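Housekeeping & Small Stores, wk 3 notes (N. Haddad)
29/09/2019, typed up fast, fix spelling later

**Carried over from last week:** finish the linen count sheet if you didn't. Bring it Thursday. The Fletthorpe group has the old version of the sheet, use the new one (it has a column for "open packs").

## Facing and rowing small packs

Today = soft goods in little packs. Tissues, wipes, cotton pads, that kind of thing. They look easy. They slide, they squash, they end up in a heap behind the shelf.

Terms, learn these:

- **row**: packs side by side, long edges next to each other
- **stack**: one on top of another. Max three high for soft packs
- **face**: the side you want people to read. Printed side up on a flat surface, printed side out on a shelf
- **stray**: a pack of another make or another color in with the rest

Order of work:

1. Clear a patch of floor or table in front of the shelf. Big enough to lay out everything.
2. Lay out in a row. Do not put anything on the shelf yet!!
3. Sort by wrapper. Strays go at one end, always the same end.
4. Square up the ends. Flat hand along the short edges, one push.
5. Check for open flaps. Open ones go to the front, get used first.
6. Now shelf.

Step 4 gets skipped by everybody. Packs that are off by a little at the layout stage are off by a lot once they're three deep on a board. Next example is at step 3, row laid, stray at the right-hand end, ends not squared.

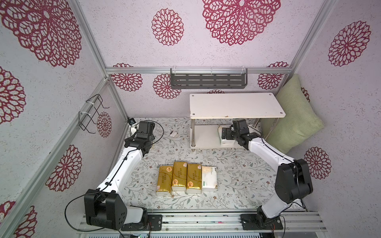

*Fig. 1. Tissue packs in a row, three gold and one white. Squaring still to do.*

Look at the ends in Fig. 1. Left gold pack sits a bit low, the next one is higher toward the back. One push would do it. Also note the low two-tier shelf behind. Lower tier already has something on it, so measure what's left before you decide row or stack. People forget the lower tier is the one with a lid on it (the top board!) and try to stack to full hight.

### Patterned surfaces

Short point but it comes up. Leafy mat, flowery wallpaper, both are harder to work against than plain. Your eye follows the print, not the pack. Use the edge of the shelf or the edge of the mat as your line. Don't use a vine.

### Pillows and other big soft things

Store them apart from small packs where you can. If they have to share the space, stand the pillow in a corner, leaning, as with the green one in Fig. 1. Keep it off the top board. A pillow laid over packs hides them and you'll order more than you need. The Nseir guesthouse did that, ended up with 242 packs of tissues and one very small closet.

### Wall racks

Slotted metal rack = hooks and small baskets, light stuff only. Good for cloths. Not for tissue packs unless in a basket, they fall through or tip out. Check how it's fixed before you load it. Cable ties are OK for light loads, look them over every month.

## Reorder numbers (copy these down)

| Item | Reorder at | Full shelf |
|---|---|---|
| Pocket tissues | 50 | 242 |
| Paper napkins | 545 | 900 |

These are for the practice store only. Your placement will have its own. The Zusen order form wants packs, not cases, so read the top line before you write anything in.

## For next time

- Do the six steps at home with whatever you've got. Socks work. Soup packets work too.
- Draw your layout, top view, mark the stray end.
- Half a page: row or stack for a low shelf with the lower tier part full? Say why. No right answer but I want a reson.
- Read the Drivix handout on labels, first two pages, skip the bit on printers.

Linen test moved to February. Room is the same. Pencils please, the count sheets don't take pen.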